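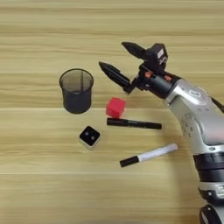
The demonstration table at Sutter: the arm with its gripper open, the mesh cup, the red cube and the two markers.

How to prepare a small robot demonstration for an open day

On 25th June our workshop in Kerkau opened its doors to visitors, and Anisa Yeoh and I were responsible for the table with the robot arm. The exercise was simple: the arm takes a marker and puts it in a pen cup. I write down how we prepare it, so that other workshops can do the same with little effort.

What you need

A table with a plain top, an arm with a two-finger gripper, a pen cup and a few small objects. We like to have one marker in black and one in white, because visitors can then choose and say the color aloud. The cube is for the children, who usually ask for it first.

Step 1. Put the cup where the arm can reach over the rim. Try this with the gripper pointing down, and leave 7 cm of free height.

Step 2. Lay the markers flat, with some space for the fingers on both sides. If a marker lies very close to another object, begin with the other object.

Step 3. Open the gripper fully and drive slowly to the first marker. In the Zumeneo software we set the speed limit to 600 mm per minute. This looks slow to us, but for the visitors it is pleasant - they have time to ask.

Step 4. Close the fingers near the middle of the barrel. Lift, turn the wrist until the marker stands upright, and go over the cup before you open again.

Step 5. Take the objects out and lay them down in new positions. Do it only when the arm is stopped.

How long it should be

Plan nine minutes for each group, questions included. We had seven groups in the afternoon, and between them a short pause is necessary, also for the voice.

If the marker turns in the fingers during the lift, go back down and grip it again a little closer to the cap.

Alois Eberhard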